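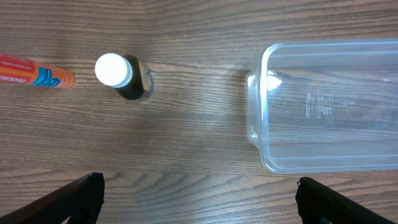 Page 4

Vaping on Two Campuses: What We Asked and What Came Back
Student project report, Gethin College, Trundcombe and Drusham campuses
Friday, November 5, 2021

When our group first sat down to pick a topic, we kept coming back to vaping, mostly since it was the one thing everybody at the table had an opinion on and we could not agree on a single fact. Some of us were sure that it was fading out and that people had gone back to plain old coffee as their vice of choice. Others (the ones living in the dorms, mainly) thought it was more common than ever. So we decided to ask people, which sounded very simple at the time!

Gethin has 1301 students across both campuses, with the bigger share at Trundcombe. We wanted to reach as many of them as we could without turning into pests, so we mailed a survey link to 800, picked by drawing student numbers from the registrar's list. We built the form in Flarkano, the survey program the college already pays for, and our instructor looked it over before it went out. She made us rewrite the second question, and she was right to. We had asked "Do you vape regularly?" and of course one person's regularly is another person's hardly ever. The final version asked whether the person had vaped nicotine at all in the past month, and if so, on how many days.

We got 200 completed forms back, one in four. We had hoped for more, and we sent a reminder, but midterms landed right on top of us. Drusham students answered at a better rate than Trundcombe students did, and our best guess is that Drusham is a small place where people knew us and felt a little sorry for us.

The answers themselves were split more than we expected. Most people who answered had not vaped in the past month. Among those who had, there was a clear divide between people who did it nearly every day and people who only took a puff from a friend's device at a party. Very few landed in the middle. We had planned a nice bar chart with a hump in it, and we had to start over.

We also left a box at the end for comments, and we are so glad that we did. Several people wrote that they had started during the months of online classes, when there was nobody around to notice. A couple of them said they would like help quitting but did not know whether the health office offered any. (It does, on both campuses, but you have to call ahead, and the sign about it at Trundcombe is behind the door.)

There are things we would change. The form went out by college e-mail, and even though we promised that no names were attached, some people plainly did not believe us. Students who vape a lot may have skipped it for that reason, so our results could be on the low side. We also forgot to ask about age, a silly thing to leave out when the legal age to buy is the first thing any reader will want to know about.

The full list of questions is in the appendix, along with the old wording of question two. We plan to send the same form again in the spring, earlier in the term and well clear of midterms.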